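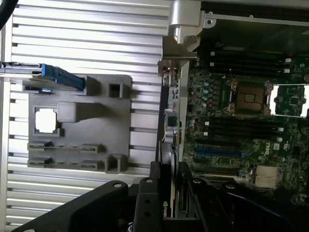
An open computer chassis with a green Dell board, beside a grey plastic fixture.

Qiuyue Cai has been buying computers for other people for most of her working life, and she would like them to be kept for longer. She looks after the office machines at Plustudside, a housing charity, where staff used to be given a new desktop every four years whether or not the old one had a fault.

"It was a line in the budget, so it got spent," she says. "I asked where the four years came from and the answer was that it had always been four years."

The rule went in July. The charity now runs 90 desktops and replaces them one at a time, when a repair costs more than the machine is worth to the person using it. Cai spent the first months going from desk to desk asking what annoyed people. Most said slow starting in the morning. A few said noise. One man wanted a bigger screen and had been putting in requests for a faster computer because he thought they came together.

She fitted more memory in 43 of them and changed the drives in most of the rest. The work was dull, she says, but it could be fitted in before nine, when the phones start.

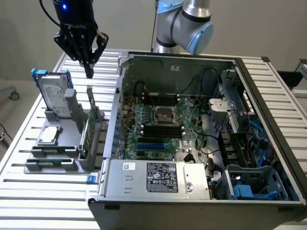 What wears out

Cai keeps a notebook of every fault. Drives come first, then fans, then power supplies. Boards are well down the list and processors hardly appear.

"People say the computer has died, and what they mean is that one part has," she says. "You wouldn't throw out a bicycle for a flat tyre. Well, some would."

Her main complaint is with parts that have been made awkward to reach. She points to the Herex, a small desktop the charity bought before she arrived, where the memory is under the power supply and the power supply is held in by screws of 2 different lengths. If the long one goes in the wrong hole it stops the lid from closing. She has written this on a label inside each of them.

Larger tower cases are easier, and she will take one over a small one if there is floor space for it. The older Dell workstations, she says, are heavy to carry but you can get both hands in.

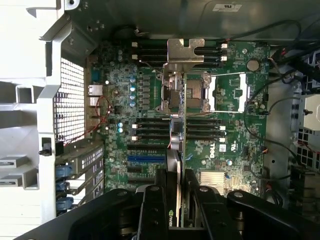

What looks like the edge of a graphics card stands upright over the motherboard of a tower workstation.

She doesn't claim that everything can be saved. Software is the harder limit, and she has had to retire sound machines when the case records system, Kendov, stopped running on them. The supplier gave the charity a few weeks' warning. Cai wrote back asking for a year, and got until the end of the winter.

"I was cross about it - I still am," she says. "There were 20 computers in that cupboard with nothing wrong with them."

Some went to a shop called Ding, which cleans up old desktops and sells them to families and small clubs. The rest she took apart for spares. She keeps memory in one drawer and drives in another, and anything she hasn't tested goes in a box by the door with a question mark on it.

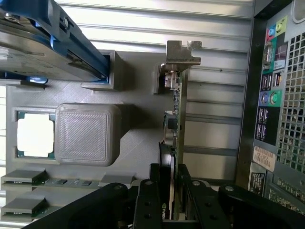 Memory modules, a processor and a drive in its blue caddy.

For anyone starting out, she suggests learning to change a drive and make a proper copy of what was on it. It is the job that comes up most. She also suggests asking the supplier, before paying, how long spare parts will be sold and getting the reply in writing.

Her own computer at home is older than any of those at work. It has had two power supplies and a new fan, and the button on the front sticks. She starts it with the end of a pencil.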